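Home > Organization > Closet & Entry > Bench Storage

Huridance Entry Bench with Pull-Out Shoe Drawers

Every house has that spot by the door where things land. Boots, dog leash, library bags, the one glove. The Huridance bench was made for exactly that spot, and we've been wanting to carry it for a long time! It's a seat, it's a pair of deep drawers, and there's an open shelf underneath that runs the full width of the piece so wet shoes have somewhere to go that isn't the middle of the floor.

The bench comes from Pliltar, the same small workshop that makes our hanging tie racks and the narrow linen tower (the one that sold out twice in May). They build furniture for people with real hallways, meaning skinny ones, and this bench sits shallow enough that you can still open the front door all the way and carry groceries past it. The depth is 360 mm. If your entry is really tight, tape that out on the floor before you order, and don't forget to allow for the baseboard.

Let's talk about the drawers, because they are the best part. There are 2 of them, side by side, and each one pulls all the way out so you can see right to the back. No digging around for the sneaker that slid behind everything. The dividers lift out and slot back in wherever you like. Leave them all in and you get tidy cubbies for flats and sandals. Take a couple out and there's room for hiking boots lying on their sides, or a stack of hats and scarves when the weather turns. In our own house the left drawer is shoes and the right drawer is everything to do with the dog, and it has stayed that way longer than any system we've tried.

The fronts are plain on purpose, with a scooped finger pull along the top edge instead of a knob. Nothing to catch a coat pocket on! The drawers close softly too, which you'll appreciate if someone in your house leaves for work before sunrise.

The seat is solid ash with rounded front corners, and it's rated for 500 lb spread across the full width. Two grown-ups can sit down together and lace up boots without a creak. It's a comfortable height for most people, a touch lower than a dining chair, and children can climb up on it by themselves. If you'd like it softer, the Naseri seat pad is cut to fit. It ties on at the back corners, the cover zips off for the wash, and it comes in oatmeal, moss, and a lovely brick red that looks wonderful against the pale wood.

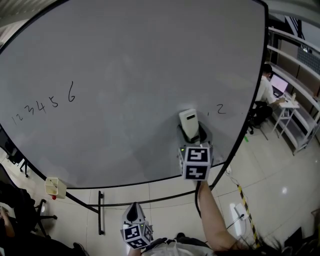

Numbers on the whiteboard, with the eraser against it.

Along the bottom, the open shelf is made from spaced slats, so grit falls through to the floor and you can sweep it up in one go. Tall boots fit standing up if they're ankle height or a little over. Anything taller (riding boots, serious rain boots) is happier next to the bench on a tray. We sell a Petby boot tray that lines up nicely with the side panel, and it has a lip high enough to hold a good puddle of melted snow.

What we like to keep in it

People use this bench in all kinds of ways, and it doesn't have to live in the entry. It's very good at the foot of a bed, where the drawers take spare sheets and the shelf takes slippers. In a mudroom, put it below a row of hooks and you have the whole getting-out-the-door routine in one place. We've even tried it in a walk-in closet, under the short hanging rail, and it turned a dead corner into the nicest seat in the house. The top is a handy place to lay out tomorrow's clothes, too.

If you're sharing the bench between several people, try giving each person one section of a drawer and one pair's worth of space on the shelf. Everything else goes back to the bedroom closet. It sounds strict but it really works, and you'll find out very quickly which shoes get worn and which ones are just visiting.

Finish and color

Choose from natural, warm gray, or white. The natural finish is a clear matte oil that lets the grain show, and it will deepen a bit over the first year. Warm gray and white are painted on the frame and drawer fronts, with the seat left natural on all versions. We love the gray with dark floors. The white is crisp and bright, and it hides dust much better than you'd think, but it will show scuffs from boot toes, so keep that in mind for a busy family entry.

Putting it together

The drawers arrive already built, hooray. You attach the side panels to the back rail, drop in the slatted shelf, set the seat on top, and tighten everything with the wrench in the box. One person can do it, though a second pair of hands is nice when you turn the bench upright. Leave the bolts a little loose until the seat is on, then go around and snug them all up. Adjustable feet are included for old floors that slope. Ours does, quite a lot, and the feet handled it fine.

There's also a wall strap in the hardware bag. Please use it if you have little ones, as both drawers open fully and a toddler will see them as stairs.

Looking after it

Wipe up water when you see it and the seat will stay beautiful for years. For everyday cleaning, a soft damp cloth is plenty. Skip anything gritty or strong smelling. If the natural finish starts to look thirsty, rub in a thin coat of furniture oil, let it sit overnight, and buff it in the morning. The drawer runners don't need any grease. Vacuum them with the brush tool now and then, especially if you keep garden shoes in there.

Cedar liners for the drawers are sold separately. They're thin sheets that lie flat in the bottom and keep things smelling fresh, and a quick rub with fine sandpaper brings the scent right back when it fades.

Details

Depth: 360 mm
Seat rating: 500 lb, evenly spread
Drawers: 2, full extension, soft close
Seat: solid ash
Frame: solid ash and birch plywood
Colors: natural, warm gray, white
Included: lift-out dividers, adjustable feet, wall strap, hex wrench
Sold separately: Naseri seat pad, cedar liners, Petby boot tray

Shipping and returns

The bench ships in two boxes, and they don't always travel on the same truck, so don't worry if one turns up ahead of the other. Check both for dents before you recycle the cardboard. If a part is scratched or missing, send us a note with the part letter from the instruction sheet and we'll get a new one out to you. Unassembled benches can come back within 30 days. Once it's built we can't take it back for a change of heart, but we'll always help with a faulty drawer or a wobbly leg.

Updated 2/13/19: warm gray is back in stock! The first run of 600 benches went much faster than Pliltar expected, and this batch has the improved dividers with the felt edge, so they slide in quietly and don't mark the drawer sides. If you have one of the earlier benches, the new dividers fit those drawers as well, and you can order them as a set from the spare parts page.

Filed under: Benches, Shoe Storage, Small Entryways, New Arrivals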